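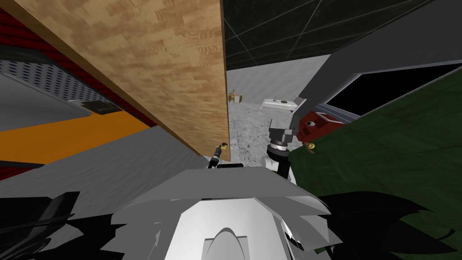
Pre-Session Safety and Quality Checklist, Simulated Two-Arm Collection
Site: Guvach, second floor
Scene set: Grinside workshop scenes
Inspected by: Suha Salameh
Date: 22 July 2020

Marks used: OK = passed. FIX = must be repaired before recording. WATCH = recording is allowed, look again at the end of the shift. N/A = does not apply.

Part A. Operator station

A1. Headset cable fixed to the ceiling hook, no loop on the floor. OK
A2. Floor area free of bags and chairs. FIX
Comment: One rolling chair was inside the taped line. I moved it out, but please put the tape again on the window side, it is coming off and the line is hard to see.
A3. Hand controllers charged above half. OK
A4. Wrist straps present and not torn. WATCH
Comment: Left strap is thin near the buckle. Spare straps are ordered from Najjar.
A5. Headset face pad cleaned between operators. OK
A6. Operator has had a break of at least 10 minutes after each hour. WATCH
Comment: The break log for Monday has two empty lines. I believe the breaks were taken, but I can not sign for what is not written.

Part B. Simulator before the first episode

B1. Physics step and random seed are written in the session file. OK
B2. Both arms return to home position on command. OK
B3. Joint limits active on both arms. OK
Comment: Tested by pushing each arm slowly to the end of its range. The wrist stops where it should stop.
B4. Gripper open and close follow the trigger without delay. FIX
Comment: Right gripper closes late, the left one is fine. It was the same in March after the Palomness update, and at that time the cause was the controller filter setting. Please check this first before you change anything in the robot model.
B5. Robot body does not pass through fixed furniture. OK
B6. Stop key freezes the simulation and marks the episode as aborted. OK

Part C. Scene contents

C1. Large boards and panels load in the position given in the scene file. WATCH
Comment: Please compare the wooden board with the scene file at every reset. It takes a lot of the view, and the operator loses the far part of the room behind it. If the operator must lean strongly to see the target, abort and reset.
C2. Small objects are at rest before recording starts. OK
Comment: Wait until everything is still, then press record. Several old episodes begin while objects are still falling, and the model should not learn from this.
C3. Both grippers can be seen from the head view at start. OK
C4. Color of the target is different enough from its background. OK
Comment: Red and yellow on the green surface are easy to find. Dark objects on the gray perforated panel are more difficult, so do not use them as first targets for new operators.
C5. Robot's own parts in the lower corners of the view do not hide the target. WATCH
Comment: The black parts on both sides come close to the viewpoint. Keep targets toward the middle.

Part D. Data

D1. Free disk space at least 300 GB. OK
D2. Task sentence is typed for each episode, in simple words. FIX
Comment: 13 episodes from yesterday have an empty task sentence. Without the sentence they can not be used. The operator who recorded them should fill them in, not another person who must guess.
D3. Failed episodes are kept and labeled as failed. OK
Comment: Please do not delete them. The training group asks for them also.
D4. Episode counter agrees with the number of folders. OK
Comment: 1299 in both places.
D5. Copy to the second disk finished last night. OK
D6. Operator names replaced by codes in the files. OK

Part E. After the session

E1. Controllers on the charger, headset lens covered. N/A at this time
E2. WATCH items looked at again. N/A at this time
E3. Any dizziness or eye pain of the operator written in the log. N/A at this time
Comment: Write it also when it is small. An operator who feels sick must stop at once and does not need to ask permission.

Decision

Recording with both arms is not allowed until B4 is repaired and tested with ten closings in a row. Tasks for the left arm only may start when A2 and D2 are closed. I will come again after lunch for B4. If the filter setting is changed before that, please write the old value and the new value on the back of this sheet.

S. Salameh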